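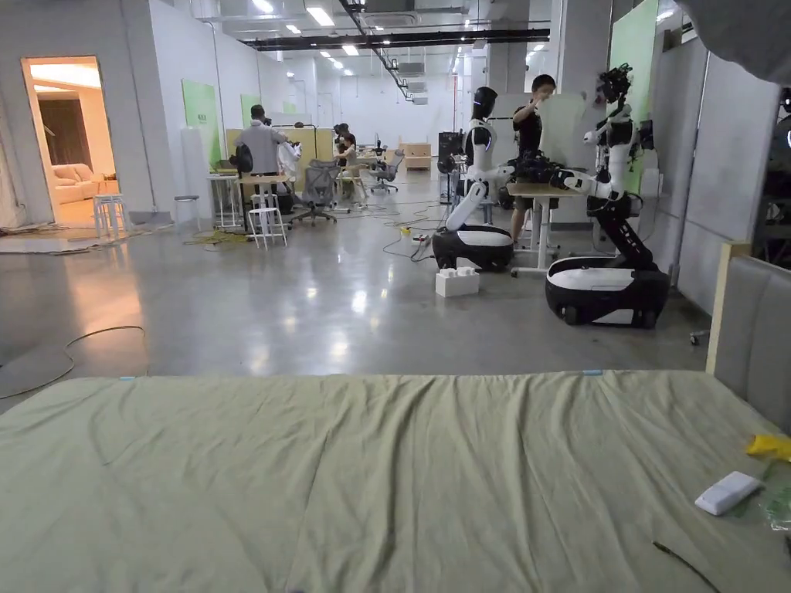
Marloes Claeys would have us skip this report altogether, on the grounds that a machine needing this much looking after isn't finished and a student project shouldn't pretend otherwise. I half agree.

Our project at Stusgate was the upkeep of one wheeled humanoid, the bed-making cell's main machine, over a term. The Mistura handbook we were given says the arms need zeroing every 231 cycles. It doesn't say where that figure comes from. Parviz Abbasi asked and got no answer, so we logged the drift ourselves.

The left wrist was out well before the handbook thought it should be. The right one hardly moved. We swapped the 2 wrist cables and the fault stayed on the left, which ruled out the wiring – or so we thought until Pouran Babaei found a connector at the shoulder that hadn't been pushed home. After that the left arm behaved for a week and then drifted again.

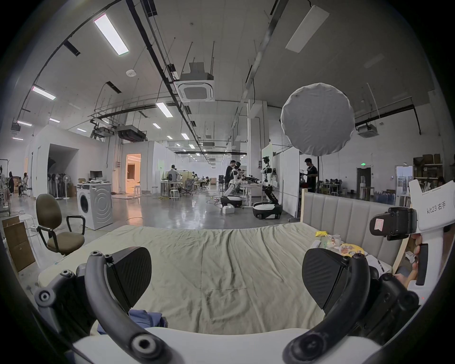
Setting the tape marks on the mattress took longer than any repair. Move the bed by a thumb's width and the arm positions have to be taught again. I'm not convinced by the claim of 1,000 cycles between services, and our log doesn't come near to testing it.

Still to do: new wrist bearing on the left, recheck the shoulder connector, ask Mitra Esfahani for the old zeroing log.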